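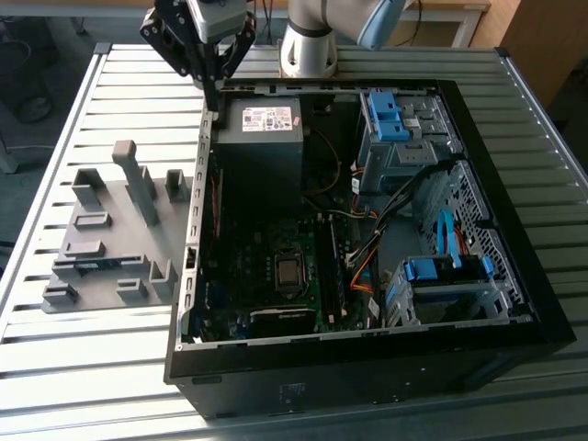

Desktop tower with the side panel off.

Cleltside Community Help > Land and Water

Losing creek bank on the Tirnen, what to plant and who to ask first

Print this page | E-mail this page

mudboots_k

We own a strip along the Tirnen, on the outside of a long bend downstream of the road bridge. The deed gives 700 feet of frontage. When we bought the place the mowed grass went right to the water and we kept it that way, which I now understand was a mistake. The bank on our side is a bare vertical face, taller than me in the worst part, and after the high water in February another slice came down and took a fence post with it.

The soil is brown silt on top with a gravel layer near the bottom. Water runs along the foot of the bank all year. The other side is a gravel bar that keeps getting bigger. There are a few old willows at the upstream end and the bank there has hardly moved.

A contractor came out and offered to dump broken concrete and rock over the edge. His price was $2909 for the worst section only. My neighbor says I would be in trouble with the county if I let him do it, and that I should plant willows instead. Another neighbor says planting is a waste of time on a bank like ours.

What I want to know:

Can willow cuttings hold a vertical bank, or does it have to be sloped back first?

Do I need a permit for planting only?

How wide should the unmowed strip be? We use the field for hay and I don't want to give up more than I have to.

Is it too late in the season to start this year?

No livestock, but plenty of deer. Posted 14/03/2023.

Engelbert Auer

I have a place on the same creek, farther up, and went through this over several years. I am not an engineer. Here is how it went for me, and you can sort out what fits your bend.

Willow will not hold a vertical face by itself. Roots only help where they are, and if the water is cutting into the gravel layer below them, the whole top comes down with the willows still in it. I lost my first planting that way. I had pushed cuttings in along the top edge, they leafed out fine, and the next winter they were lying in the creek.

The second time I had the upper part of the bank laid back to a slope I could walk down, two feet out for every foot of height. The foot of the slope got coir logs staked end to end, with a row of brush bundles behind them. The cuttings went in above that, all the way up. I used 876 live stakes in total on a stretch shorter than yours. It sounds like a lot, but they were cut from willows already growing on my land and cost nothing except time.

On the cuttings:

Take them while the trees are dormant, before the buds open. Thumb thickness or a bit more, and as long as your arm. Cut the bottom end at an angle and the top flat so you don't get them upside down. Keep them in a bucket or a shaded pool of water until you plant, and don't leave them for weeks. Make a pilot hole with a piece of rebar, then drive the stake in until only the top fifth shows. Tamp the soil around it. A loose stake dries out and dies.

Your old willows at the upstream end are your supply. Don't strip them. Take a few stems from each and leave the ones right at the water.

Permit: for planting by hand, I was told none was needed. For sloping the bank and for anything placed below the normal high water line, I did need one, and it took most of a summer. Call the county water office before any machine goes near the edge. They sent a man out to look at mine and he moved the toe line on my sketch by several feet, and he was right to do it. The broken concrete would need a permit too, and I doubt they would give it. My understanding is that they object to the rebar in it and to what it does to the next property down.

Deer ate a third of the first-year growth. I put Rarnis tubes on the dogwoods and left the willows to take their chances. The willows came back from the base. The dogwoods without tubes did not.

Trummer has bare-root dogwood, ninebark and alder in late winter, and they sell out early. Ask for the bundles, not the potted ones.

As for this year - you may have a short window for stakes if your buds are still tight. Go and look at them. If they are showing green I would leave it until fall and use the summer to get the permit.

hayfield_ruth

I'll just take the width question because the rest is covered.

We went with 35 feet on our side and hay the rest. The first ten feet or so nearest the edge we planted in shrubs. Behind that is native grass and whatever comes up. We cut the grass part once a year, late, after the birds are done, and we never cut the shrubs. If the bank is still moving, measure your strip from where you think the edge will be after it is sloped back. We measured from where it was and ended up with a narrow place in the middle.

Ask about a cost share for the ground you give up. There was a program that paid part of our planting and a yearly amount for the strip. It has a sign-up period and you generally can't get paid for work you already started, so call before you buy plants. I don't know this year's terms.

Stop mowing the edge now, whatever else you decide. It costs nothing. In our second summer there were already sedges along the water that we never planted. There was also a lot of thistle, and we dug that by hand.

One more thing. Pull your fence back. A post near the edge lets water get down into the soil beside it, and the wire collects trash in high water and pulls on everything.

tk_downstream

Rock is the only thing that works on an outside bend. My uncle did his whole bank with it and it never moved. The county never said anything.

Engelbert Auer

Replying to the above. Rock of the right size, set into the bed with a trench under it and gravel or fabric behind, can work, and there are places with a road or a house close by where it is the sensible choice. Tipping rubble over the top is another job entirely. It slides into the hole at the bottom and the creek goes behind it. I have pulled pieces of somebody's patio out of my lower pool.

To the original poster, take pictures of the bank now from a fixed point, and drive a few marker stakes in a line back from the edge, 5 feet apart. Write down the distance to the edge after each high water. The county man asked me how fast it was going and I had nothing to tell him.

mudboots_k

Thank you all. The buds on our willows are swelling but not open. I am going to put in a small patch of stakes upstream, where the bank is already low, and leave the bad part alone until someone from the county has seen it. I have told the contractor no. The mower is staying out of the strip, and the fence comes back as soon as the ground is dry enough for the tractor.

I called the water office and left a message. Will post again when they have been out.

Print this page | E-mail this page

Related in Land and Water

Culvert under the driveway keeps plugging with leaves
Can I move beaver, or only wrap my trees?
Reed canary grass taking over a wet meadow
Rain barrel overflow and where to send it
Best time to cut a pond edge without hurting frogs
Who owns the gravel bar when the creek moves?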